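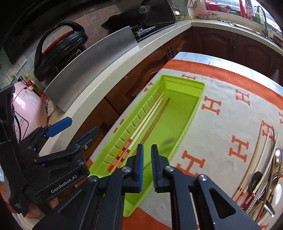
A good rulebook for teaching robots housework is a surprisingly fun read. I have had the Granura guidelines on my desk since August, and I keep picking them up the way other people pick up cookbooks. They cover the small, fussy business of recording a person doing a chore with a hand-held gripper, so that a machine can later learn from the recording. Take sorting utensils. You have a lime-green chopstick tray, three chopsticks lying in it, a heap of others waiting with the spoons at the edge of the table, and two fingers with ridged blue pads held open over the tray. How hard can it be to write down the right way to do that? The chapter on tableware runs to nine pages, and I wouldn't cut a line.

Kirsty Furnival wrote most of it. She runs the recording program at Kostton, a small company in Ellwood, and she came to robots from restaurant kitchens, where she spent years writing prep sheets. You can tell. Her rules are short and bossy, and they assume you are busy. "Finish the grasp before you start the move" is one. "If you drop it, keep recording" is another, and it is the one new people argue with most.

They argue because a drop feels like a mistake, and everybody wants to hand in clean work. Furnival wants the drop and the pickup afterward, labeled as what they are. A robot in a real home is going to fumble a chopstick sooner or later, and it helps a great deal if it has watched a person fumble one and carry on calmly. The guidelines only ask that the recovery be done at normal speed, with the same tool, and without reaching in with bare fingers to help.

The rule I like best is about mess. Early drafts told people to lay utensils out in a neat row before each take. The current version says to leave the pile a pile. Thin things should cross over each other, handles should point in different directions, and patterned tablecloths are welcome – the busier the better! Furnival's team went through 633 recordings from their first season and found that nearly all of them had been made on bare, plain tabletops. "We had taught it to be very good in a showroom," she told me.

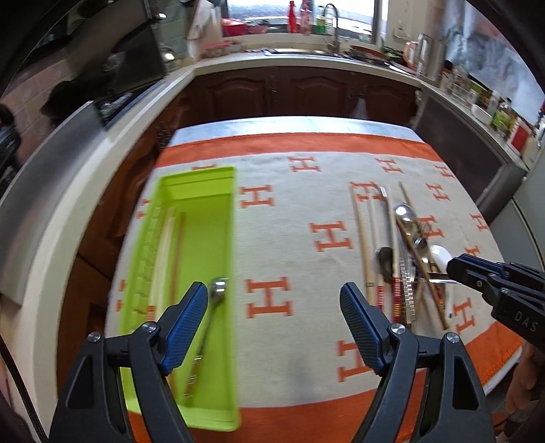
Hand-held grippers over a patterned cloth, with the tray on the left and the mixed utensils on the right.

Then there is the question of what "done" means. For a utensil tray, the rulebook asks the team to agree on the end state in writing before the first take. Do chopsticks and spoons share a compartment? Do the chopsticks need to face the same way? Is a spoon lying at a slant good enough? Any answer is allowed, provided everyone in the session uses the same one and the label says which. I have sat in on standards meetings for much grander machines where that simple step was skipped, and people spent months afterward arguing over success rates that had never measured the same thing.

Kitchens get a chapter of their own, and it's a sensible one. Burners off for the whole session. Knives out of the room unless the task calls for them and a second person is present. Cables kept clear of elbows and table edges. Mail, pill bottles, family photos and anything else with a name on it goes in a drawer before recording starts, and the person who lives in the home gets to look through the footage and strike whatever they like. Kostton deletes on request within a week, and the form for asking fits on half a page.

Flunis, the open archive where the recordings end up, has adopted most of this for outside contributors. It held 1280 household sessions when I last checked and hopes to reach roughly 4000. Every session carries a card listing the task, the agreed end state, the gripper used and any drops. I spent a happy Monday evening just reading the cards. One contributor had written, under drops, "spoon, twice, same spoon," and the session had been accepted without a fuss.

Some things are still unsettled. Left-handed collectors have asked for their own sample clips, and there is a lively disagreement about how long a person should work before a break. The draft says 20 minutes. Furnival thinks that is too long for chopsticks, which are tiring to pick up with a gripper, and she has proposed a shorter limit for thin objects. Comments on that section stay open until the next edition goes to the printer.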